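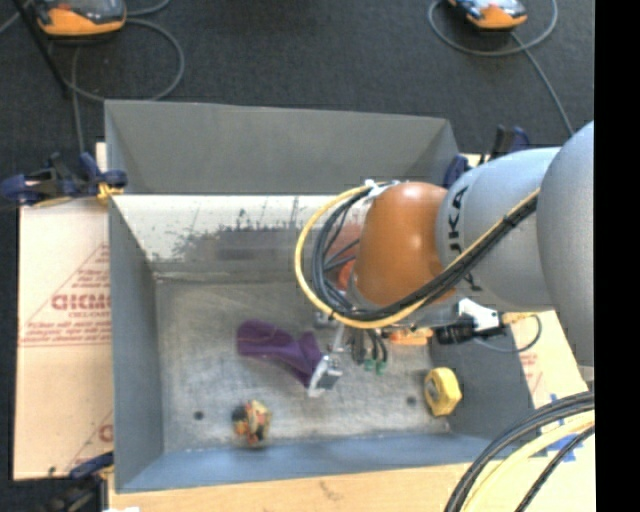 ## Bin club, spring term: a thread

**1/** Session starts at 4. Tape measure, ball, purple cloth. The arm goes down, the fingers close, the arm comes up, and we write down what came with it. Repeat until the building locks. I was told robotics would be a growth area for me.

**2/** For new followers: I'm a second-year at Hollarstead, I joined the manipulation club in the fall for the free pizza, and I am now responsible for the object list in our entry for the Trernside student challenge. The pizza stopped in October.

**3/** The challenge is easy to explain at Thanksgiving. There's a bin. There are things in the bin. Take the things out of the bin. My uncle asked whether I could do that already. I said yes. He asked what the tuition was.

**4/** The rules give you 60 minutes on the clock and a mixed bin you haven't seen before. Points for each item lifted and placed. Points off if you drop one on the way. A lot of points off if you drop it outside the bin, where it becomes a floor problem, and floor problems are scored by a judge with a clipboard.

**5/** Our software is called Prondach. It was named by a senior who has graduated and won't answer messages about what it means. There are three pages of notes on how to install it and every one of them begins "first, undo the last page."

**6/** What Prondach does: looks into the bin, picks a spot it likes, tells the arm to go there. What I do: disagree with the spot, silently, with my hand near the stop button.

**7/** A word on the cloth.

**8/** I hate the cloth.

**9/** A tape measure has the decency to stay the same shape. You can grab it badly and it's still a tape measure. The cloth is a new object every time it lands. We've trained on it as a lump, a ridge, a sort of pancake, and one arrangement that Diễm Sầm named "the manatee" and which has never come back, though we've tried.

**10/** Diễm is team lead. She does the grasp planner, the budget, and the thing where you stand behind somebody's chair until they notice their own typo.

**11/** Her theory of cloth is: go for the folds. Something that sticks up is something you can pinch. My theory of cloth was: go for the middle. We ran both theories through the log. We go for the folds now.

**12/** I'd like the record to show that the middle was a reasonable guess and that I've been very grown-up about it.

**13/** The log, by the way. As of this afternoon it has 1,169 attempts in it, of which 646 ended with an object in the air and still there when the arm stopped moving. People outside the club hear that number and make a kind face.

**14/** Inside the club it's the best we've ever done. In November our success rate was mostly the ball, and most of the ball's success was the ball rolling into the gripper by itself.

**15/** Speaking of which, the ball. Diễm's planner wants a nice pair of opposite sides to grip, and a ball offers it every pair there is. So it used to hover up there, choosing. We put a time limit on the choosing. I've been thinking about getting one for myself.

**16/** Reply to a question from a follower: no, it doesn't "know" it's a tape measure. It knows there's a bump with edges. We know it's a tape measure, and on tired nights that gets shaky too.

**17/** Another question: why not suction? Go ahead and put a suction cup on a wrinkled cloth. I'll wait here with the log open.

**18/** (We tried suction for most of January. There's a whole tab in the log for it. The tab is called "January.")

**19/** Okay, the cable thing, as promised to the two of you who asked.

Cables on an arm have to have enough slack for the wrist to turn and not so much slack that they go exploring. We've got a loop by the wrist and a tie holding the bundle together. Finding the right length took an entire evening, a roll of ties, and a vote.

**20/** My contribution was to hold the loop and say "more?" and then "less?" I'm putting it on my résumé under systems integration.

**21/** If you're setting up your own rig, in the order I wish we'd done it:

- Clamp the bin before you calibrate. Then check the clamps. Then calibrate.
- Drive the wrist through its whole range by hand, slowly, and watch the cables the entire time. No phones.
- Start with one object. I mean one.
- Write down failures with the same care as the wins. "Bad" is not a log entry. Neither is "bad again."
- Keep the cloth for last.

**22/** We did none of that. We calibrated, bumped the bin, calibrated, leaned on the bin, and spent two weeks blaming the math.

**23/** The failure codes, for fans of the genre. SLIP is when it had it and then didn't. MISS is when it closed on air. DRAG is when the object came along for the ride but declined to leave the floor. NINH is when it picks up a different object from the one it planned on, and looks great doing it.

**24/** Ninh is our sensor person. The code is a tribute. It involves a sandwich and I've been asked to leave it there.

**25/** Somebody asked if NINH counts as a success. This is the deepest split in the club. The rules say points for any item lifted, so technically yes. Diễm says if you aimed at the ball and got the tape measure, you've learned nothing and should feel it. We score it as a win and log it as a failure, and everyone's a little unhappy.

**26/** Status on the cloth this month: DRAG is way up. It sounds awful, and I was ready to be gloomy about it, but it used to be MISS. We've gone from not touching the cloth to touching it and annoying it.

**27/** The next fix is pressing down a little harder before closing. The fingers need to get under the fold, and the floor of the bin is metal, so there's a depth at which this goes great and, very slightly below that, a depth at which you hear it in the hallway.

**28/** I know what it sounds like from the hallway. I was getting coffee.

**29/** Goal before Trernside is 3,000 attempts. At tonight's pace that's a lot of evenings, and I have a statistics midterm, which I plan to approach as someone who now has strong feelings about sample size.

**30/** Small good thing. A first-year sat in for an hour, didn't say a word, and then pointed at the screen and asked why we always came in from the same side. There was a long pause. We always came in from the same side because the graduated senior did.

**31/** We've now got a setting for approach angle. We've also got a new member, who has been told about the pizza in the past tense.

**32/** 8:40 p.m. Diễm wants ten more on the cloth before we pack up. I said five. We're doing ten.

**33/** Results of the ten: four lifts, three DRAG, two SLIP, and one where I hit stop because I sneezed. There isn't a code for that. Ninh is drafting one and won't show me the name.

**34/** Shutdown list is arm home, power off, log saved in both places, objects back in the box. I'm on objects. I folded the cloth. It's the neatest it has been all term and the planner will never get to see it.

**35/** Back at 4 tomorrow. If anybody at Hollarstead has a sock they don't need, any color, we're adding a second soft item and I've been outvoted on that too.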